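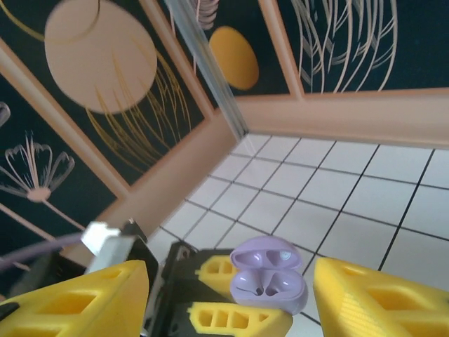 Workeck's open day, June

The manipulation lab at Workeck takes visitors once a year, in groups of nine. Ours went in at 2 p.m. with Marisol Aguirre, who runs the two-arm cells, and Roel Bakker, who maintains them.

The cell on show was built on the Damholm layout: two arms on a shared grooved aluminum rail, a white tiled floor, and printed panels on three sides. The wrist views are used for training, and Aguirre said the patterned walls give the software something to fix on when the tiles all look alike. The subject was small consumer items, earbud cases among them. A hinged lid is hard work for printed fingers – the grip has to hold the shell without pressing on the hinge.

Bakker spent longer on the cabling than on the software.
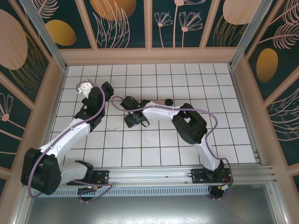 Each arm carries a purple cable along its links, with slack left at the elbow so the joint can turn through its full range. He replaces the cable when the jacket shows wear and keeps no fixed schedule. The finger pads are printed in house and swapped more often.

The log stood at 2217 recorded runs when we arrived. The target is 3631, set by the Cisneros contract, and Aguirre would not say what happens to the data after delivery. Teodoro Sandoval asked about cycle time and was told it is not measured at this stage.

Questions ended at 4 p.m. Coffee was in the corridor. The Jadcombe site opens its doors later in the summer, with registration through the front office.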